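### 4.2 The home visit session

The third session of the study was held in November in a private apartment and was open to visitors. We had planned it first as a closed recording, but the residents of the Wastholm building had asked several times what the project does, and we decided that a demonstration would answer them better than a letter. The apartment was made available to us for one afternoon. We did not rearrange the furniture, and we asked the household to leave the table as they normally use it. Only the textiles for the task were put there by us.

The task was the same as in the Padano session (Section 4.1). The operator takes one knitted or rolled textile from a mixed heap, lifts it free from the others, holds it upright for a moment, and puts it down again at a place of her choice. No order was given. We explained to the visitors that the operator must only use the gripper fingers and must not correct the position of a piece with her bare hand. This rule was the one most often questioned, and several persons wanted to try it before they believed that it can be followed. 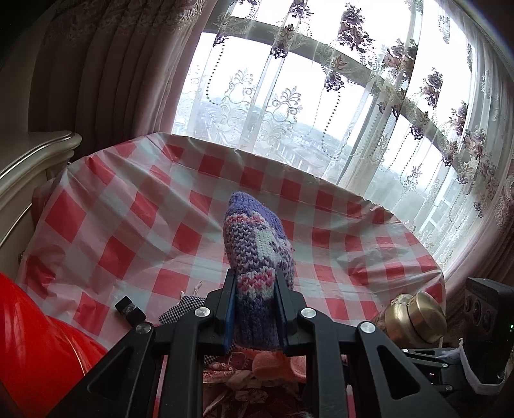 Knitted pieces were the slowest category. A ribbed cuff gives the fingers something firm to press on, but the patterned part of the knit stretches, and the operator often has to decide between a safe grip low on the piece and a higher grip which keeps its shape. In the written instruction by Jandier the grip height is left open. We kept it open also here — a fixed height would have made the recordings more uniform, but it would have hidden exactly the choice we want to study. The visitors noticed this difficulty without help from us. One of them, who knits herself, remarked that wool and cotton should not be counted in the same group, and we have since separated them in the annotation.

The session goal was 200 complete grasps. Together with the two earlier sessions, the set used in Section 5 contains 511 grasps after the exclusion of incomplete ones. Grasps made by visitors were recorded for their own interest only and are not part of this number. A grasp was excluded when the piece touched the floor, when a second piece came up together with the first, or when the annotators could not agree on the moment of contact.

The workplace in the apartment differs from our laboratory bench in some aspects that matter for the later analysis. The table is round and covered with a checked plastic tablecloth, and the light comes mainly from a large window behind it. Household objects share the surface with the textiles (Figure 2).

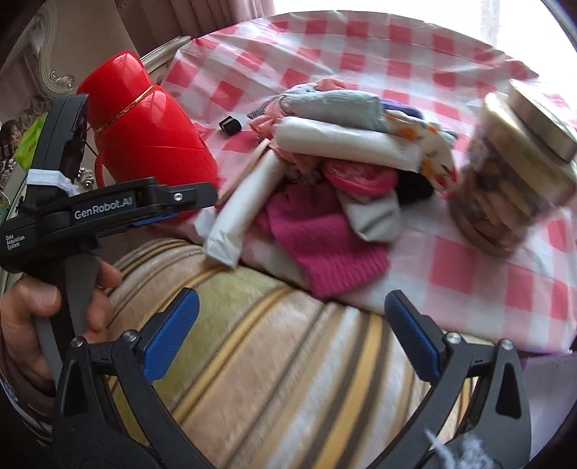
**Figure 2.** Work area in the home visit session: heap of socks and rolled cloth on the round table, with a red thermos and a transparent jar. In the foreground, a gripper with open jaws; at left, a second hand-held gripper marked "GenRobot.AI".

The window was the main concern before the session. Strong light from behind reduces the contrast of dark textiles, and in the Pelupessy protocol such recordings are removed. We chose to keep them and to mark them with a separate label, so that a reader can repeat the analysis with or without them. The regular pattern of the tablecloth was a smaller concern. It competes with the finely checked textiles when the piece boundary is drawn by hand, and for these pieces we asked for a second annotator.

At the end of the afternoon we showed the visitors a short replay of their own grasps and took questions. Most questions were about laundry, and in particular whether socks could be sorted in pairs. Pairing is outside the present task, but the annotation scheme has a free field for it, and we return to it in Section 6.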